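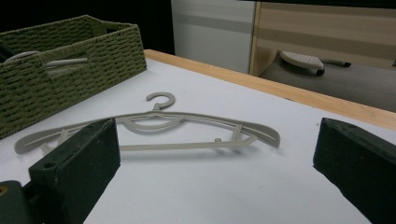

Cuaderno de taller, junio. Teñido de muestras de algodón, serie Halonen.

Sigo con el problema del igualado en el azul. Las probetas de la tanda anterior salieron con vetas en el sentido de la urdimbre, más visibles en húmedo que en seco. Descarto el tejido: el mismo corte teñido en ocre salió limpio. Quedan como sospechosos el agua y el orden de adición de la sal.

Agua. Cloreo nos ha cambiado el cartucho del descalcificador y desde entonces no hemos medido la dureza. La tira da un valor bajo, pero la tira lleva abierta desde el invierno y no me fío. Pendiente: pedir tiras nuevas y repetir con agua destilada en paralelo.

Receta de hoy, por baño:
Tejido: 100 g de sarga desaprestada, pesada en seco.
Colorante: reactivo azul de Pallness, 4 % sobre peso de fibra.
Sal: 200 g en total, repartida en dos adiciones.
Carbonato: disuelto aparte, en frío, y añadido al final de la fase de agotamiento.

La diferencia con la tanda anterior es la sal. Antes iba toda de golpe con el colorante ya en el baño. Ahora la primera mitad entra antes del tejido y la segunda cuando el baño ha subido a temperatura. La ficha de Pallness admite las dos formas y no dice cuál prefiere para sarga cerrada.

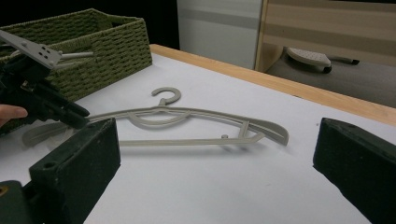
La agitación también cuenta. Con la cuba Nasotis la paleta deja una zona muerta en la esquina del desagüe y el tejido se pliega ahí. Hoy he movido a mano cada pocos minutos durante la subida, cosa que no es reproducible y habrá que anotar como variable. Si se repite el resultado con la paleta sola, se puede quitar esta línea del protocolo.

Aclarado: frío, templado, jabonado a ebullición, templado, frío. El agua del último aclarado seguía arrastrando algo de color, muy poco. Añado un segundo jabonado a las probetas pares y dejo las impares como están, para comparar solidez al frote.

Secado colgado, sin centrifugar y sin pinzas. Las pinzas marcan y luego la marca se confunde con defecto de tintura. Separar las probetas entre sí: en la serie ocre dos se tocaron y hubo migración en el borde.

Resultado provisional, 17:40, todavía húmedas: 8 probetas, ninguna con veta clara. Una tiene una mancha más oscura en la esquina superior, compatible con carbonato mal disuelto. El tono me parece algo más verdoso que el patrón Halonen, pero en húmedo no decido nada. Lectura en seco mañana, con la cabina de luz y siempre contra el mismo fondo.

Nota sobre el coste: el doble jabonado alarga el ciclo en más de 8 minutos por baño contando el calentamiento. Para muestras da igual. Para producción habría que justificarlo con el frote.

Pendiente:

1. Medir dureza del agua con tiras nuevas, antes y después del cartucho.

2. Filtrar el carbonato antes de añadirlo. Probar con la malla fina del embudo grande.
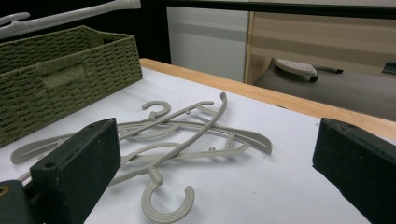
3. Repetir la receta sin mover a mano, solo paleta, y guardar una probeta de cada baño sin jabonar.

4. Preguntar a Halonen si el patrón es sobre sarga o sobre tafetán. En la etiqueta no figura y el brillo del ligamento cambia la lectura.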